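Notebook, bench two. April, started just after nine.

Picking up from the last entry, where I said I would believe the Nassar fingers when I saw them do a full set without help. I have now seen them do most of one. I am still not sure I believe them.

What we are comparing, for Jad and anyone else reading over my shoulder: the plain plate gripper that has lived on the small arm all winter, against the Nassar soft fingers that came in the padded box with the very confident leaflet. Same arm, same servos, same table, same job, which is ducks into the tray. Two controllers as well, the old Havitz board and the Skukico one, because somebody decided we should change two things at once. I have insisted on running all four pairings separately or we will learn nothing. That makes it a longer job than the plan allowed for and I have said so in writing.

The leaflet for the soft fingers claims they are good for 2,000 grips before any wear shows. It doesn't say grips of what. A sponge and a house brick are both things you can grip. I wrote to them and got the leaflet back as an attachment.

Ground rules, agreed with Jad yesterday evening and copied here so that we can't argue later:

Ducks start anywhere inside the orange tape, upright, not touching each other.
Tray stays inside the tape, at whatever angle it's put down. No squaring it up.
A pick counts if the duck leaves the table and ends up in the tray. Dropped from height and bounced in counts as a half, and gets a note.
Three tries at a duck and then move on.
No hands inside the tape while the arm has power. Jad, this is mostly for you.

The tape got redone first thing. The old line had lifted at one corner and the arm had been dragging its elbow cable over it, which I suspect accounts for two of the strange stops last month, though I can't prove it. While I was down there I also checked the base screws. One took nearly a quarter turn. I don't like that. It means any repeatability figure we wrote down in March was taken on an arm that could rock, and I've put a pencil line through those pages. Not torn out, just struck.

Started with the plate gripper on the Havitz board because it's the pairing we know best and I wanted something dull to measure everything else against. It was dull for the first stretch. Then it began doing the thing where it comes down over a duck, stops a finger's width short, thinks, and goes back up. Jad says the depth estimate is off. I say the third joint is sagging under load and the board doesn't know. We have had this conversation before.
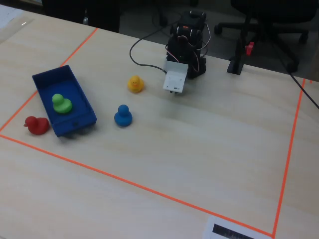

To settle it I put a steel rule upright beside the arm, sent it to the same point over and over with nothing to pick up, and wrote down the height each time. It drifts. It starts high, settles lower, and then after a rest it starts high again. To me that is servos getting warm. Jad looked at the column of numbers for some time and said it could also be the board rounding its commands. Fair enough, it could. So the same test needs doing on the Skukico board, and if the drift is still there it's the servos and he buys the biscuits.

Ten to twelve. Swapped boards. This took far longer than it should because the Skukico connector is keyed the other way round from the Havitz one and the labels on our loom are in my handwriting from two years ago. Relabelled the lot. If you are the next person to open that loom, please don't use masking tape.

Drift still there on the Skukico board. A little smaller, but there. I am calling it servos. Jad is calling it "mostly servos".

What the Skukico board does do better is the approach. It slows down properly near the table where the Havitz one arrives as if it has been dropped. The plate gripper got cleaner picks as a result, and I have to admit I went in expecting no difference at all. I had put the claims about smoother motion down to marketing. Some of it is still marketing. They say it learns your arm in one calibration pass, and ours took four, with one of them ending in the arm pointing at the ceiling and refusing to discuss it.

Total for the morning, both boards, plate gripper only: 507 tries, of which 273 were clean picks into the tray. That's not a figure I'd show to anyone outside this room. It is better than a coin, just. Most of the failures were the same failure, the plate landing on the top of the head and pushing the duck over instead of closing round the body. A round head on a wider body is an awkward thing for flat sides to hold. You need to get down past the head before you close, and the arm doesn't always get down that far, see above about sag.

Lunch. Talked to Jad about whether ducks are a fair test in the first place. His view is that they're fine because they are light, they are different colours so the camera can tell them apart, and they don't break. My view is that we are getting good at ducks. Havitz tested their own gripper on ducks too, if you read the small print, and I'd like to know how it does on something with a flat side or a handle. Neither of us has changed our mind. Adding pegs and a bottle cap to next week's list.

Afternoon. Fitted the soft fingers.

First impression, they are heavier than the plate. Not by much, but all of it is hanging off the end of the arm, exactly where we don't want it. Ran the rule test again before doing anything else. The sag is worse, as you'd expect, and it gets worse sooner. If the servos were already tired with the plate then these aren't doing them any favours.

Second impression, when they get hold of something they really do get hold of it. They wrap. The first six picks went straight in and Jad started humming. I wrote down "six" and told him to wait.

The seventh picked up the duck and wouldn't let go of it. The fingers opened, the duck stayed. It hung there over the tray, stuck to one finger, until the arm gave up waiting and went home with it. The material is grippy enough that a light thing with a glossy skin just clings. We had that again and again through the afternoon. It isn't in the leaflet. I tried a dusting of talc on the finger pads and it helped for a while, then it didn't, and now there's talc on the bench and on my sleeves and probably in the second joint.

Adding a small shake at the end of the release was Jad's idea and it worked better than talc. It costs a bit of time on every cycle. It also looks ridiculous. I've left it in.

Soft fingers, both boards, up to the point where we stopped: 258 clean picks. I have not written a total for tries next to that and I'm not going to, because the log on the Havitz board restarted itself partway through and I don't trust what it wrote after that. Jad would like to estimate it from the timestamps. I would like to run it again. Until we do, please nobody put those two numbers side by side in a slide. I know how these things happen. Somebody copies the pick counts out of the notebook, leaves off the rest, and by the end of the month we've told the people at Cliltadetti that one gripper beats the other when we've shown no such thing.

On the camera. Colour picking was good all day and I've no complaint about it. I'd been braced for trouble with the blue duck beside the blue tray, since to my eye they're close enough to confuse anything working off hue. It coped with that better than I'd feared. What it did not cope with was the shine on the middle of the table. When the sun got round in the afternoon there was a patch where it kept reporting a duck that wasn't there, and the arm went and carefully picked up nothing, and carried it to the tray, and let go. Eleven times by my tally. I pulled the blind. Jad suggests a matt cloth over the whole table. I'm against it, because then we've tested a cloth and the real tables at Cliltadetti are as shiny as ours. Filter on the lens first, then we'll see.

Also worth noting, the printed marker needs fixing down flat. It's only paper and it moves if you so much as breathe near it, and if it shifts then the camera's idea of where the table is shifts too. I weighted it with a couple of washers for the last run. Do this properly. Print it on card, or stick it to something.

Where this leaves us. I can't recommend the soft fingers yet. I can't really recommend against them either, which annoys me more. They hold well and let go badly, on an arm that is marginal for their weight, and the day's count has a hole in it. On the boards I'm more willing to be pinned down: I'd take the Skukico for how it comes down on a target, and live with the calibration nonsense. Jad agrees on the board and thinks I'm being hard on the fingers.

To do:

Repeat the soft finger runs with logging to the laptop and not to the board.
Proper rule test, cold start, every ten minutes for two hours. Both grippers.
Threadlock on the base screws.
Ask Nassar if they make a lighter mount, and what the 2,000 grips were grips of. Second time of asking.
Pegs, bottle cap, something with a handle.
Marker on card.
Clean the talc out of joint two before it turns to paste.
Biscuits - Jad, mostly.

Powered down at twenty to six. The wrist servo was too warm to keep a finger on. I've written that in the column with the heights, where he'll see it.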